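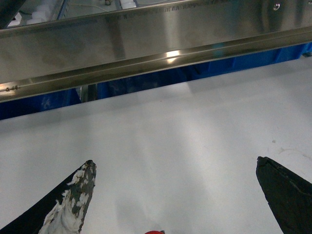

Wrist camera view: gripper open over the white table, steel rail behind.

Tevilar Button Pick, data card
Version of 25 December 2018

Summary
Tevilar Button Pick holds 622 demonstrations of one short tabletop task, recorded at the Brannigan cell with a two-finger gripper. An operator shows the robot how to pick up an emergency stop button from the table, lift it clear and set it down again. The button is the loose part only, not wired to anything. The cell has its own stop circuit.

How the demonstrations were made
Two methods were used, and each episode carries a tag for its method.
hand: the operator holds the arm behind the wrist and leads it through the motion with gravity compensation on. The gripper is opened and closed with a foot pedal. 301 episodes.
remote: the operator drives the arm from a handheld controller, with the gripper on the trigger. All remaining episodes.
Hand episodes are shorter and smoother near the grasp. Remote episodes contain more pauses and small corrections - these were left in. If you train on both, pass the tag to the model or sample evenly from the two groups.

Task
1. The arm starts above the table with the gripper open.
2. The operator brings the fingers down on either side of the button.
3. The gripper closes on the switch body, below the red cap. Grasps on the cap itself are kept but marked grasp=cap.
4. The arm lifts, holds for one second, lowers and releases.
The button starts upright on its base, cap up. Its position and rotation change between episodes. An episode counts as a success if the button is still upright after release. 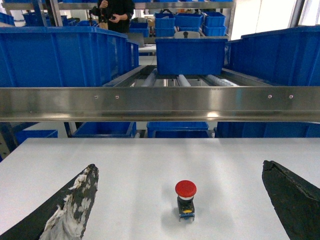
Contents of an episode
wrist.mp4 - color video from the wrist camera
joints.csv - joint positions and velocities, logged at 200 Hz
gripper.csv - commanded and measured opening
meta.txt - method, grasp type, success flag, operator number
Video and joint logs share one clock. Camera timestamps are taken on arrival at the host, so expect them to lag the joint log slightly. No correction has been applied.

Splits
test.txt lists 100 episodes, drawn from both methods. train.txt lists the others. Please do not tune on the test list. An earlier split circulated under the name Undard in July and should be discarded, as several of its test episodes also appear in training.

Known issues
The fingers do not look alike. The left one has large pale patches on its inner face, the right one is mostly dark. Flipping frames left to right as augmentation therefore gives images that the real gripper never produces.
The steel rail behind the table is reflective, and bright spots on it can be mistaken for edges by simple segmentation. Blue bins show above and below the rail in some views. Cropping to the table helps, but check that the crop keeps the red cap at low wrist heights, where it can sit very near the bottom of the image.
There is no force sensing. Contact has to be inferred from the measured gripper opening.

Not covered
Buttons lying on their side, more than one object on the table, and any placement off the table. The Prurunmont bin-to-table set uses the same file layout and can be loaded with the same script.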